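Bodau Wall Texts
Data card and notes for users

Last revised in December. Maintained by Felista Massawe. Transcription by Shahram Babaei and Maëlys Sabatier.

What is in it

Exhibition wall texts, press sheets and artist statements from small galleries showing contemporary painting. 200 texts in all, each one stored as a plain text file with a row in the index giving the gallery, the type of text and who typed it up. There are no reproductions of the paintings. We didn't have the rights and I doubt we would have gotten them.

Why it exists

Shirin Abbasi wanted to find out whether the feeling words in a statement have any connection to the work on the wall. I thought the answer was obvious and I still mostly do. Read a stack of these in one sitting and "tension," "memory" and "quiet" start turning up like salt. Whether that tells you anything about painting is a separate question, and this collection can't settle it.

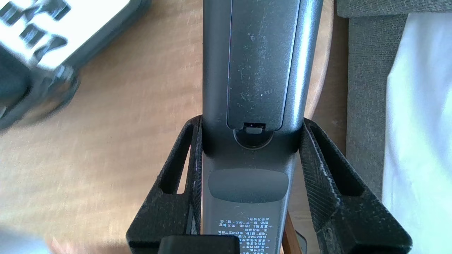 How the texts were chosen

Badly, if you want a fair sample. We took what galleries sent us when we asked, plus whatever was lying in Shirin's filing cabinet. Galleries that write careful statements are probably more willing to share them. Artists who refuse to write one are missing entirely, and those are the people I would most like to hear from.

The Kermani Rooms alone supplied 70 of the texts. They have one house writer and it shows. If you are going to say anything general about how painters talk, take the Kermani files out first and see if your finding is still there.

Labels

Each text carries a mood label (calm, uneasy, mournful, joyful, unclear) and a yes or no for "names a specific painting." The second one is fairly solid. The first one I wouldn't lean on. Two people labeled everything separately, and where they disagreed they talked it over until one of them gave in. We kept only the final label, which was a mistake. "Unclear" should have been used far more often than it was.
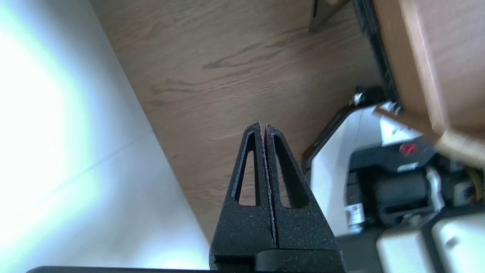

Tegan Rakena asked for a sincerity score. There isn't one and there won't be. I don't see how anybody could tell from a press sheet.

Known problems

11 texts are translations, and the index doesn't say who translated them. Treat their word choices with suspicion.

Line breaks were lost in the older files. A few artists set their statements as verse, and you would never guess it now.

Some statements appear twice under slightly different titles, because artists reuse them from show to show. We left these in. Remove them if you are counting words.

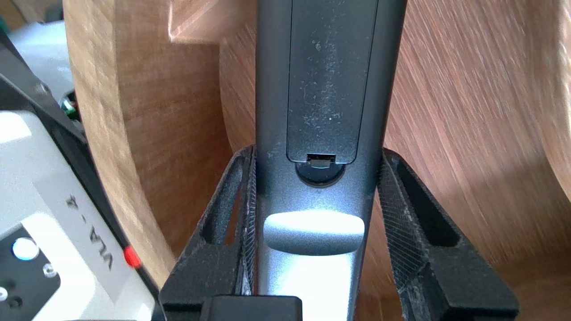

The mood labels have been used to train a sorting tool called Lomenix. I have seen its results and was not persuaded. It seems to have learned which gallery a text came from and little else.

Using it

Teaching and private study are fine. Please don't use it to grade artists, pick them for shows or generate new statements. The world has enough of those. Anything for publication needs permission from the gallery named in the index, and the artist too if the statement is signed.

Corrections go to Felista. Send the file name and the line you think is wrong, along with a scan of the original sheet if you have it.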